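**Desktop computer dismantling** is the taking apart of a tower or desktop personal computer so that its components may be repaired, reused or recycled. It is carried out in repair shops, in schools and colleges, and at dedicated reuse centres. The work differs from shredding, in which whole machines are broken up mechanically and the materials sorted afterwards.

## Background

Early reuse schemes dealt mainly with office machines replaced in large batches. The Furkwood reuse centre, opened in a former seed warehouse, received 979 towers in its first year and returned 67 of them to use as complete computers. Most of the remainder were stripped for parts. The low figure was attributed to missing hard drives, which had been withdrawn by the previous owners for reasons of data security.

Later centres, among them the one at Wovmont, adopted a system of grading on arrival. A machine is classed as complete, partial or for materials only, and a paper label is fixed to the case before it is shelved.

## Preparation

The mains lead is disconnected and the power button held down for several seconds to discharge the supply. The case is then laid on its side with the removable panel uppermost. Panels are held by thumbscrews, by a sliding catch or by a lever, according to the maker. Workers usually wear an earthed wrist strap when parts are intended for reuse. Power supply units are not opened, as their capacitors may hold a dangerous charge.

## Order of work

Cables are released first, followed by expansion cards, drives, memory and the processor. The motherboard and power supply are normally left until last.
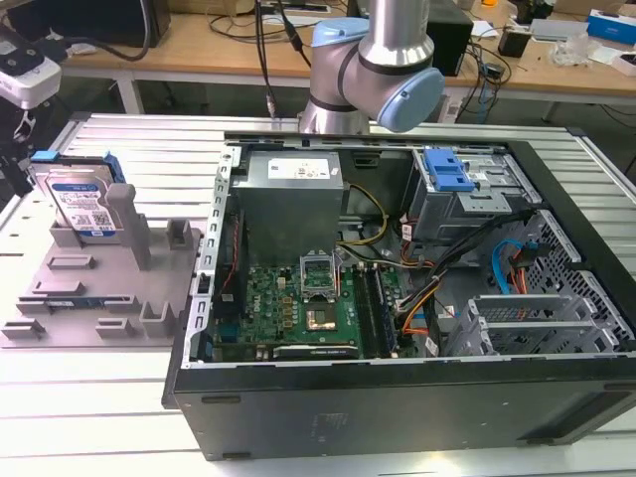 The processor requires particular care. On many boards it is held beneath a hinged metal frame, which must be unlocked and raised before the chip can be lifted straight up. Bent contacts generally make a board unfit for resale, and a socket cover is fitted where one is available. In the Dell tower illustrated, the retention frame stands open over the square socket, with the memory slots to its right. Coloured plastic is often used for parts meant to be moved by hand, such as the blue release latch on the drive cage.

## Sorting and storage

Memory modules and processors are kept in antistatic trays, while cables are bundled by type. The Virnus handling scheme, used at Wovmont, sets aside boards with visible corrosion and limits each storage cage to 2,000 items. Steel cases are flattened or stacked for collection by a scrap dealer.

## See also

- Computer recycling
- Electronic waste
- Antistatic device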